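I said I would write up the Nilter open day and it has taken me most of November to get to it. Notes first, opinions after, and the bit about the bus at the end for anyone planning to go to the next one.

## Getting there

Nilter have the upper floor of the old Rowlands building, behind the tyre place. There is no sign on the road side. You go in through the yard, up an outside staircase, and ring a bell that I could not hear ringing. I waited a few minutes and then a man coming down with a bicycle held the door for me.

Sioned Gough was on the desk and gave me a sticker with my name on it and a sheet with the timings. The sheet had four things on it:

- 10.30 welcome talk
- 11.15 kitchen bench
- 12.30 lunch
- 1.30 workshop floor and questions

I had booked the morning slot, which was full. The afternoon one still had places when I left, so if you missed out on a ticket next time it may be worth turning up anyway and asking.

## The talk

Rhodri James did the talk. He runs the bench side and has been there since they were three people and a van. He kept it to half an hour and used very few slides, and I was grateful for both.

The main point was that they are working on household jobs, and mostly on the boring end of them. Picking things up, putting them down somewhere sensible, moving one thing to get at another. He said that visitors always ask when it will cook a dinner, and his answer is that he would be pleased if it could put the shopping away. He thinks a kitchen worktop is harder than a warehouse shelf, as everything on it is a different shape and it has all been left there by someone in a hurry.

They practise with a person driving the arms first, and the recordings of that are used to train the software. It takes a lot of goes. He gave 3,000 as the number of recorded attempts for the worktop jobs so far and said it was not enough. A woman near the front asked how many would be enough and he said he would tell her when they got there.

Someone else asked about price. They aren't selling anything yet, so there was no price.

## The kitchen bench

This was what I had come for. They split us into small groups and took us through a fire door into a long room with the bench at the far end. Hala Badawi looked after our group. She does most of the driving, and she talked while she worked, which can't be easy.

I had expected a tidy bench with a few coloured blocks on it. It was a proper cluttered worktop, with a toaster oven at the back, chopping boards, a pot with a wooden spoon in it and a tray of tea bags.

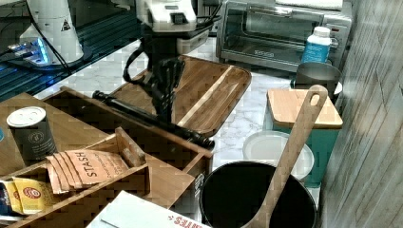
*The gripper over the worktop at the 11.15 session. Second arm at top left.*

Hala said the clutter is the point of the exercise. They used to test with three or four things set well apart, and the results looked very good and meant very little. Now they leave the worktop full and change the layout between sessions. She has a list of layouts in a ring binder and she picks one without looking. I asked to see the binder and she let me have a quick flick through. It is all hand-drawn.

The arms are quieter than I thought they would be. You hear the gripper more than the arm, a sort of dry click when the fingers meet. They also go slower than you expect from the videos people share. I asked if the speed was turned down for visitors and she said no, that was the speed. They could run it faster but then they break cups.

A few of the things I wrote down while she was talking:

**Long thin things are awkward.** There was a long black rod lying across the big wooden board, and I asked about it. She said anything that shape wants to roll or swing, and if you take hold of it away from the middle one end drops. The person driving learns this in a morning. The software takes a good deal longer.

**Wooden spoons in pots are worse.** The handle is easy enough to get hold of, but then you have to lift the whole length clear before moving sideways, or the pot comes along too. She said they had 94 attempts at a spoon in one week and she was sick of the sight of it by the end.

**Tea bags are a problem of their own.** The paper envelopes lie flat on top of each other and two come up when you wanted one. My nan had the same complaint, so I don't hold it against the robot.

**Shiny things confuse the cameras.** Steel, glass doors, anything with a reflection. They have got better at this over the past year but it is still where a fair share of the failures come from. Ieuan Edwards, who was at the computer to one side, put in that pale objects on a pale worktop are not much fun either. The worktop there is a white marble pattern with grey in it, and there is a white plate and a white bottle on it, so they have made it hard for themselves.

Ieuan also explained the timings. Each attempt is given 120 seconds. If the job isn't done by then it is written down as a fail, even if the thing is in the gripper and on its way. I thought that was harsh. He said they had argued about it for weeks and in the end a rule everyone disliked the same amount was the easiest one to keep.

## A go at driving it

I hadn't realised we would be allowed to have a go. You hold a pair of handles, and the arms copy what your hands do. There is a small delay, much less than I'd feared, and after a minute I stopped noticing it.

What I kept noticing was that I couldn't feel anything. You close your fingers and the gripper closes, but nothing comes back to your hand to say you have hold of something. You have to judge it by eye. I was given a small wooden block to pick up, and I shut the gripper on nothing twice before I got it. Then I held it far too tightly for fear of dropping it, which Hala said everyone does.

The other thing is depth. I was standing to one side and from there I could not tell whether I was over the block or behind it. Hala told me to lean, so I leaned, and that helped. A boy of ten or eleven went after me and did it first time.

My turn lasted five minutes and my shoulders ached for the rest of the day. I asked Hala how long she does at a stretch and she said forty minutes, then a break, and that they had changed the height of the stand after the first few months when two of them ended up seeing the physio.

We then stood back and had a last look at the worktop before the next group came in. I took a second photo from more or less where I'd been standing for the talking part. 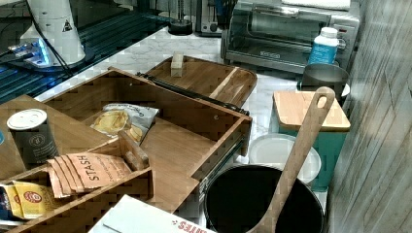 ## Lunch

Sandwiches, crisps, a very good bara brith. It was in the corridor as the meeting room was being used for coats. I got talking to Yung-ching Huang, who had come over from Ordale. They make the hand controls, or an earlier version of them, I wasn't clear which. She told me that the hard part of that job is the wrist. People's arms vary a lot in length but you can get round that with a strap. Wrists bend in ways that people don't know they bend until a machine copies it.

She also said something I have thought about since. When a person drives the arms they pick up bad habits, such as nudging a thing along with the side of the gripper because it's quicker than picking it up. The software then learns the nudging. Some teams throw those recordings away and some keep them in, on the grounds that people nudge things about in kitchens all day long. She would keep them. Rhodri, who had come over for a sandwich, would not. They were still on it when I went to find the toilet.

## The workshop floor

This was the weaker half for me, but the engineers in the group liked it. You walk round the benches where the arms are put together and repaired. There was a Roken arm in pieces with every part laid out on brown paper and labelled, and a shelf of worn-out finger pads in jam jars by date. The pads are the thing they get through fastest. They last 800 hours if nothing goes wrong, and something usually does, mostly people driving the fingers into the edge of a board.

I asked whether they had looked at softer pads. They had, and they grip better, but they pick up crumbs and have to be wiped every few goes. So it is a choice between changing them and cleaning them, and at the moment they would sooner change them.

Questions at the end went on longer than planned. The best one was from the boy I mentioned, who wanted to know what it does if the cat gets on the worktop. It stops. Ieuan has tested this with a cushion.

## What I thought

I went in expecting to be either impressed or let down and came out neither. Most of what I saw was a skilled person doing a dull task slowly through a machine, over and over, so that the machine might do it by itself later. I saw it run by itself for one short job, a cup moved from one side of the worktop to the other, and it managed it on the second try. I have seen much slicker things on a screen, and I trust this more for having stood next to it.

I would have liked longer at the kitchen bench and less of the workshop. A few more chairs would help too. There was an older couple in my group who stood for the whole of the morning session and looked as if they regretted it.

## If you're going

The next one is in spring. Book early for the morning slot. Flat shoes, as the outside staircase is open metal grating and you can see straight down through it. There is a lift, but you have to ask Sioned for the key.

Don't park in the tyre place. The bus stops at the end of the road, and the one back to town goes from the same side you got off at, which I didn't know, so I stood on the wrong side and watched it go past.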